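The Tablecloth Comes Back

By Mackenzie Lévesque

For a long stretch of years the tablecloth was something you brought out for holidays and then worried about. Restaurants dropped it to save on laundry. Furniture stores sold tables with finishes meant to be seen, and a cloth on top looked like a way of hiding something. In many homes the good one stayed folded in a drawer with the candles.

In Cedotcombe, a mill town that once wove table linen for hotels up and down the coast, people have a practical interest in whether that is changing. The last large mill closed before most of the current weavers were born. What remains is Revano, a workshop with 12 looms on the ground floor of the old dye house. It turns out plain cloths, stripes and checks, and last year it sold more of them than in any year since it opened.

The orders are small. A typical customer buys one cloth for daily use and comes back in March or so for a second, so that one can be in the wash. Holiday patterns sell poorly. The best seller is a plain check in a single color, which hides crumbs fairly well and does not have to match the plates.

Price is still the main objection. A handwoven cloth for a table that seats six costs almost $300. A printed cotton one from a chain store costs less than $50 and will do the same job for a few years. The weavers do not argue with this. They say the heavier cloth lies flatter, softens with washing and can be mended.
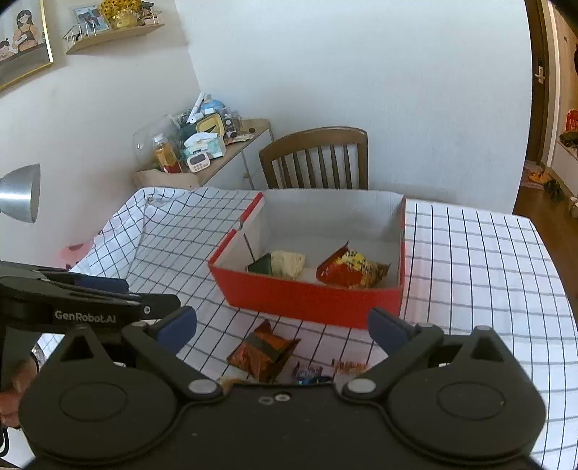
Šindelář, for one, thinks the price talk misses the point, and says that most families already own a cloth they never use and would do better to put that one on the table than to buy anything. The drawer, in this view, does more damage than gravy does, as linen left folded for years weakens along the creases.

The advice from the workshop is close to that. Wash the cloth in warm water, skip the fabric softener and hang it while it is still damp. Refold it along different lines each time. Treat red wine with cold water right away and leave the salt in the shaker. Ironing is optional, and only two of the weavers I spoke with do it at home.

Size causes more trouble than stains. A cloth for everyday use should hang 7 inches or so over each side, short enough to stay out of people's laps. Many old cloths were cut for formal dining and drop much farther. Revano will trim and hem them for a small fee, and the offcuts go back to the owner as napkins.

The workshop opens its doors to visitors on 26th June, with mending lessons upstairs through the afternoon. Bring your own cloth. Thread is provided, and there is parking behind the dye house.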